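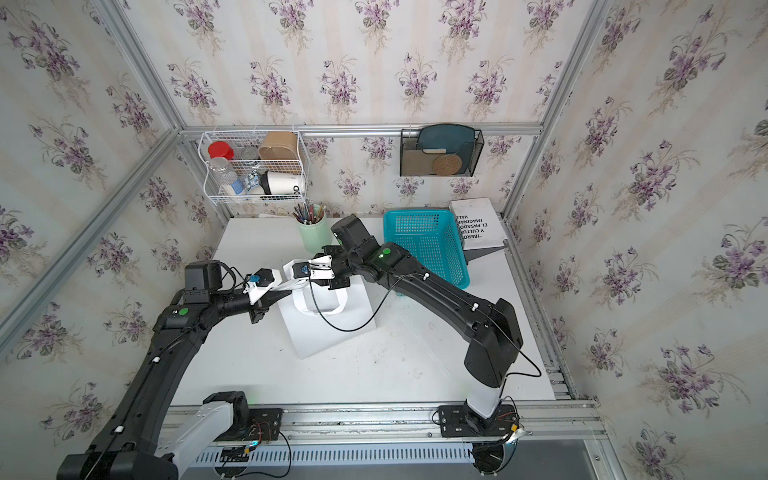 **Kosum Street Tenants' Repair Fund: progress report, May 2025**

This report covers the second half of the grant period. The first half was covered in the report we sent in October.

**Work completed**

Repairs are finished in 49 apartments. Most of the jobs were small: leaking traps, failed window sashes, bathroom fans that had stopped working, and loose stair rails. Grostimano did the plumbing and Sakamoto did the carpentry under the same rates as last year. Both have sent final invoices for this group of apartments, and copies are in Appendix A.

The two buildings at the north end took longer than planned. The shutoff valves in the basement would not close fully, so the valves had to be replaced before any work could start upstairs. We paid for this out of the contingency line.

**Work still open**

Ten apartments remain. In most of them we are waiting for the tenant to agree to a date. In the others, the landlord has not signed the access form. We sent the form again with a shorter cover letter and have had better luck with that version.

**Budget**

We have nearly $3000 left in the materials line. We ask permission to move it to labor, where the remaining window work will cost more than we first estimated. No other changes to the budget are requested.

**Record keeping**

Repair requests now go into Nestport. Before this, they came in by phone, by email and on paper slips, and several were entered twice. Tenants can still call, and the office enters the request for them. The Spanish request form is done. The Vietnamese one is with the translator.

**Next period**

We will finish the open apartments, then inspect the completed window repairs again after the first cold weather. Any sash that sticks or lets in a draft will go back to Sakamoto under the one-year warranty. The final invoices will follow with the closing report.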